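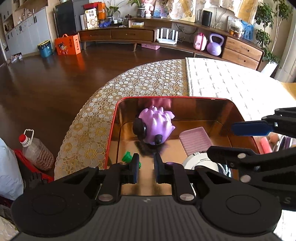
Home Kitchen Closets Kids' Stuff Workshop Search

Old Tins for Small Toys

Last updated: 01/12/2022

I love a good cookie tin, and I love it even more once the cookies are gone! We go through a fair number of them over the winter, and every single one ends up holding something. Buttons, picture hooks, birthday candles... but the best use by a mile is small toys, the odd little things that don't belong to any set and live under the couch if you let them.

A rectangular tin beats a round one for this. It sits flat against the back of a shelf, it lines up with its neighbors, and you don't lose the corners. Rounded corners are great though — crumbs and grit wipe right out with a damp cloth, where a sharp corner needs a cotton swab and some patience.

Getting the tin ready

Wash it in warm water with a drop of dish soap and dry it right away, paying attention to the seam where the floor meets the wall. Water likes to sit there and that's where rust starts. I turn mine upside down on a towel overnight, or put it in the oven after baking, when the heat is off and it's only just warm (take out any paper lining first, please).

Run a fingertip slowly around the rim. A rolled edge is fine for kids, but a cheap tin can have a nick or a lifted bit of metal, and that one goes to the garage for screws.

If the smell of ginger won't leave, leave a spoonful of baking soda inside with the lid on for a couple of days. For sticky label glue, rub in cooking oil, wait ten minutes, wash again.

Quieting the rattle

Metal is noisy! A piece of felt cut to fit the bottom fixes it. Trace around the tin on paper, cut just inside your line, and use that as the pattern. No glue needed if the fit is snug, and you can pull it out to shake it. Skip the felt if the toys go in damp from the tub.

What goes in

One layer only. That's my one firm rule, and it works so well — you can see everything at once, nothing gets dumped on the floor to find the piece at the bottom, and even a little kid can put things back. Big spiky rubbery toys go in first and the small pieces fill in around them. When a second layer starts to form, it's time for another tin or a good sort.

Keep tiny parts and anything with a button battery in a separate tin up high if you have a child under three.

Scuffs and rust

Light rust spots come off with 400 grit paper, then 600 to smooth it over. Go gently, especially on a shiny interior, since you'll dull the finish if you lean on it. Wipe with a dry cloth and finish with a tiny bit of paste wax on the outside. Leave the inside bare if it might hold cookies again.

Lids

A tight lid is a pain for small hands. I leave ours off and nest it underneath the tin, where it also saves the table from scratches. If you'd like to stack, tape a drawing of what's inside to the short end. My February project is to redo all of ours, the marker has faded to nothing.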